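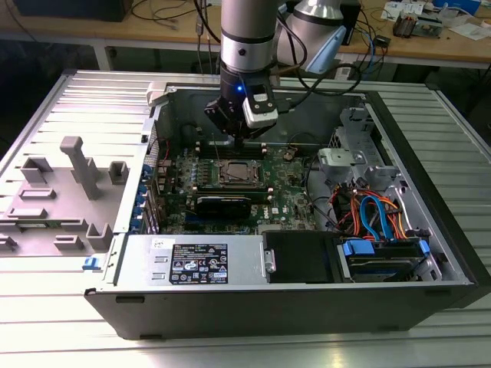
Electrical and housekeeping inspection, Grewal building, second floor. The walk covers outlets, cords, exits, storage and first aid, and is repeated every August. Inspector: Francine Kowalchuk. Second reader: Ashraful Barua. Open-chassis work follows item 4: a desktop tower laid on its side with the side panel off, and the panel flat on the bench next to it, is the accepted layout. Comments are entered only where an item needs action or where the previous sheet left a question.

**1. Outlets and panels**

- [x] Panel door closes and latches
- [x] Breaker directory legible
- [ ] 36 in. clearance in front of panel

Comment: Two cartons of Plament filter stock inside the marked area. Moved during the walk. Mark as open until the next check.

**2. Cords and power strips**

- [x] No strip plugged into another strip
- [x] No cord run under a mat or through a doorway
- [ ] Strain relief intact

Comment: Outer jacket pulled back at the plug on the label printer cord, asset 787. Tagged out. Replacement requested from Zodik.

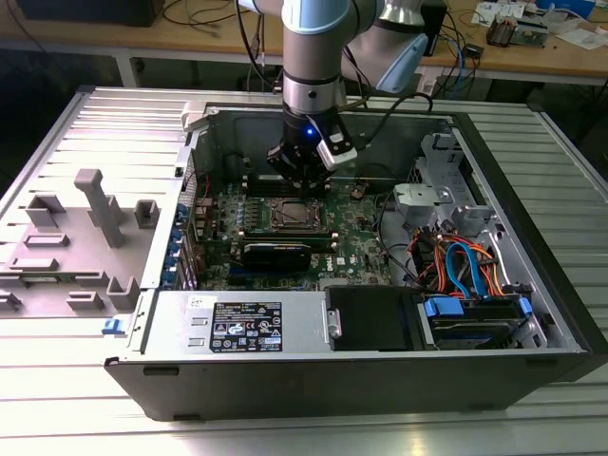

Page last changed: August, 3:15 p.m., Z. Radebe (item 5 reworded, item 3 comment added)

**3. Exits and aisles**

- [x] Exit signs lit
- [x] Emergency lights pass the button test
- [x] Aisles clear to full width
- [ ] Door closer returns door to latch

Comment: East stair door stops short of the latch. Closer adjusted once already; replace the unit. Work order 230.

**4. Open-chassis work**

- [x] Power cord removed from the unit before the cover comes off
- [x] Cover stored flat, edges off the walkway
- [x] Ground point within reach and tested
- [x] No drinks on the bench

Comment: None.

**5. Storage**

- [x] Nothing stacked within 18 in. of sprinkler heads
- [x] Heavy items on lower shelves
- [ ] Shelf load labels present

Comment: Labels missing on the Zurura shelving, bay 3. Isabelle Bélanger has the load table. Do not add stock to the bay before the labels are up.

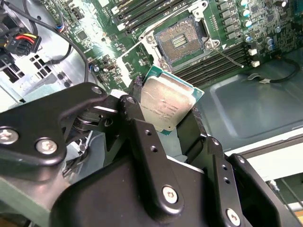 **6. Small parts and static control**

Wrist strap tester is in calibration and the log is signed through the current month. Mats were wiped and measured; readings are on sheet 288. Loose parts go in lidded antistatic trays, sorted by type. An Intel processor out of its socket is held by the edges, as it is here above the green board, and the same rule applies to memory and expansion cards. Tray lids were missing at one station and have been reordered.

**7. First aid and eyewash**

- [x] Kit sealed, contents in date
- [x] Eyewash flow tested
- [ ] Contact list current

Comment: List still shows the old extension for Lucie Cloutier. Reprint and post at both doors.

Open items: 1, 2, 3, 5, 7. Return the signed sheet to F. Kowalchuk.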